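Subject: Re: [counter-bots] Arm stopping dead at the roll-top lids

Domnica Manole wrote:

> Has anyone else had the pick arm fault out when it reaches into a roll-top tray? Ours at Nesthorpe trips its force limit before it gets anywhere near a donut. It's fine with the lids off, so I'm blaming the lids, but I can't see what it's hitting.

Hi Domnica and all,

Yes! We had exactly this at Hestencombe in June and I've been itching to tell someone, as it's a lovely fault once you find it (less lovely at the time - it knocked a box sideways and we hit the stop button).

Our depth camera mostly looks straight through clear acrylic. The planner thought the back half of the tray was open air, so the wrist swung back on the way out and clipped the curved edge of the hood. In our logs, 47 of 125 runs tripped the limit, and nearly all of them were on the lift!

What fixed it was modelling each hood as a solid shape, fully closed as well as rolled back, and making the arm leave straight up and forward. We also dropped the wrist speed to 80 mm/s near the trays.
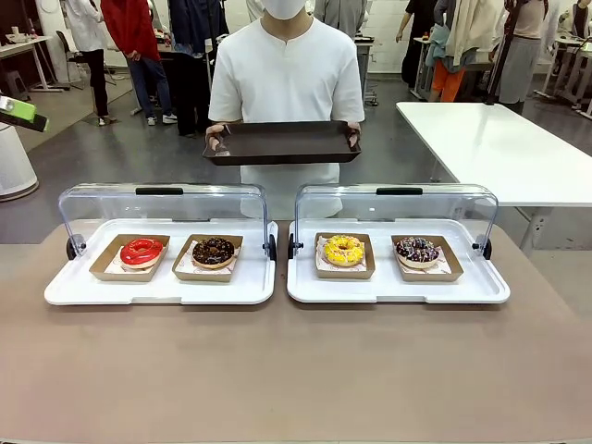 Do check your pivot knobs while you're at it. They stick out further than the tray does, and Catacutan's stock model leaves them off altogether. I added 6 mm of padding and the last few odd stops went away.

One thing I haven't cracked is a hood that's only partly rolled back. If anyone has a cheap way of sensing the angle, I'd love to hear it. Happy to send my collision file to whoever wants it.

Cheers,
Teodora Lazarević
Starkodness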